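The Clear-Out Table, November 2018

Every couple of months I empty the junk drawers at our little office in Plimmont onto one table and sort whatever comes out. It's my favorite chore (I know, I know) and a few of you asked to see how it goes, so I've made a page for it!

My only rule is that nothing goes back in a drawer until it has been out on the felt. I bought that felt as a remnant from Meinecke, 290 cents at the register, and it has been the best thing in the room ever since – pens don't roll, corners don't scratch, and small stuff is easy to find against the dark color. 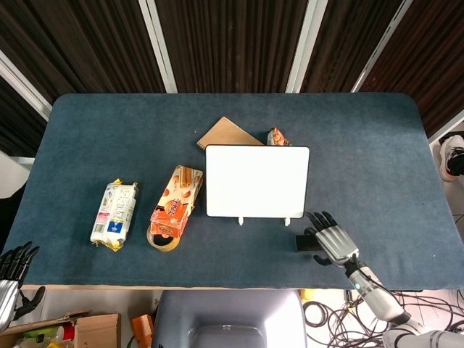 Snacks, tape, a notebook and the little whiteboard on its two white feet. The wafer roll box always ends up on my side of the table, funny how that works.

One reader wrote in to ask why I don't just keep the food and the office supplies in separate drawers to begin with, and said a shoebox with a strip of cardboard down the middle had fixed the same problem at home. Fair point, and I did try a shoebox back in January! It lasted until I needed the shoebox for something else. But I like the cardboard strip idea and I'm going to cut one for the wide drawer by the window.

Where things go when I'm done: snacks to the basket in the kitchen corner, tape and scissors to the top drawer, notebooks on the shelf if they still have clean pages. I'm hopeless about notebooks, I'll keep one for the sake of four blank sheets at the back. Small whiteboards stay out, I use them for shopping lists and for the wifi password when we have visitors.

The whole thing takes me 45 minutes with the radio on, a bit longer if I stop to read old notes – and I do stop to read old notes. Next up is the tall Jendberg cabinet in the hallway, and I'm a little scared of the bottom shelf.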